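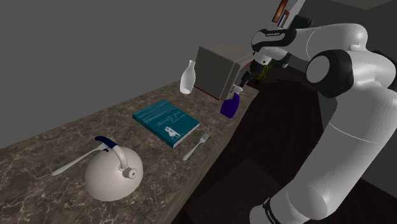
Simulated counter task: the gripper close to the purple spray bottle.

Gripper Comparison – Frequently Asked Questions

Which grippers are being compared?
The Luro and the Geraghty. Each completes 63 trials in simulation on the same arm.

May I submit my own controller?
Yes. Controllers must pass the Uvwood interface check before they are placed in the queue. A full run takes nearly 14 hours.

Are the objects moved between trials?
Starting positions are set by the trial number, so both grippers face the same layouts.

Does a dropped object end the trial?
No. The arm may try once more – a second drop is recorded as a failure.

Whom should I contact about results?
Please write to Eluned Phillips at the Indham office.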